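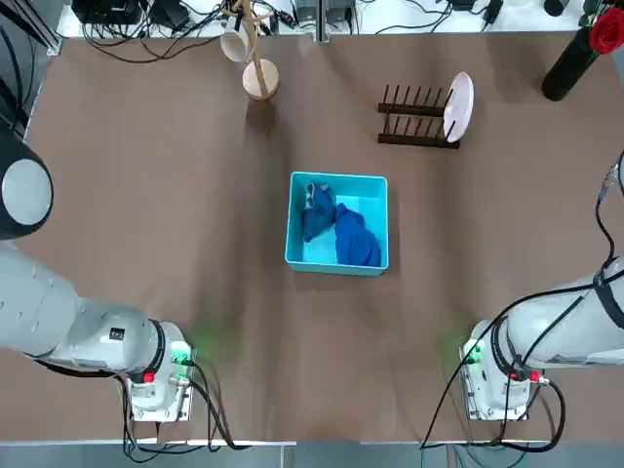

Two-arm bench with the bin, the dish rack and the mug tree set out.

Kitchen Bench Tips: Software Settings for Bins, Racks and Mug Trees

These notes cover the planner and the vision settings for tabletop kitchen tasks. They assume the arms are calibrated and the Drerovel driver is running. Menu names are from Cutport 2; older releases keep the same options under Tools.

Set the table frame first. Touch off three points on the tabletop, well apart, and save them before teaching anything else. Every rack slot and mug peg should be stored relative to the table frame, never to the arm base. If the table gets bumped, you re-teach three points and leave the rest alone.

Blue on blue. A color threshold will merge two cloths in a bin into one blob and return a grasp point in the gap between them. Turn on depth edges in the Wevham segmenter and drop the color weight until the items split. Lock white balance as well. A turquoise bin throws its own tint onto whatever lies in it, and auto balance will chase that tint as the wrist camera comes down.

Model the bin as five thin boxes – four walls and a floor – and leave the top open. One solid box blocks every approach, and a mesh slows the collision check for no gain. Pad the walls by the thickness of one finger.

Cloths and sponges need separate grasp entries. For a sponge, close on the narrow side and stop on width. For a cloth, go for a fold that stands up and stop on motor current, as the final width means very little.
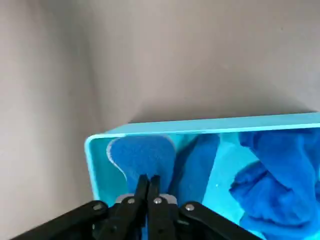

Brayden Poirier writes that he skips the width stop for sponges too, and uses current for everything in the bin with the limit set low. One entry is easier to maintain, in his view, and a squeezed sponge comes back to shape anyway. That works if the release height is generous. With a low release the sponge springs open against the wall, so keep the width stop if your bin is narrow.

Plates. Seen from overhead, a plate on edge is a thin oval and most detectors score it badly. Add side views to the training set, or skip detection and read the slot from the rack model. In the Demchenko planner, set the grasp on the upper rim with the fingers pointing down, and constrain the lift to a straight line until the plate clears the pegs. Free-space planning may start at that height and no sooner.
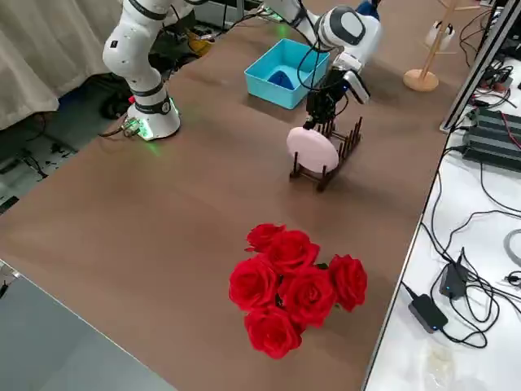 Tilt tolerance during the lift should be 2 degrees. Anything looser lets the solver roll the wrist early, and the lower rim catches a peg. If the planner reports no solution, move the start pose before you touch the tolerance.

Mug tree. Store each peg as a line with a direction, not a point. The handle has to travel along that line on the way off, then drop clear. Pegs on the far side of the post usually need the other arm, so let the task file name the arm and don't leave it to the cost function.

Two arms, one table. Give each arm its own zone and a shared strip in the middle, with a lock on the strip. Set the lock timeout to 900 ms. Shorter values cause false releases when a log write stalls.

Cables count as obstacles. Wrap a capsule around each wrist that covers the loop at its widest, and check it with the wrist turned both ways.

Save the scene file after every change to the rack position, and put the rack slot count in the file name. Old scene files load without a warning in Cutport.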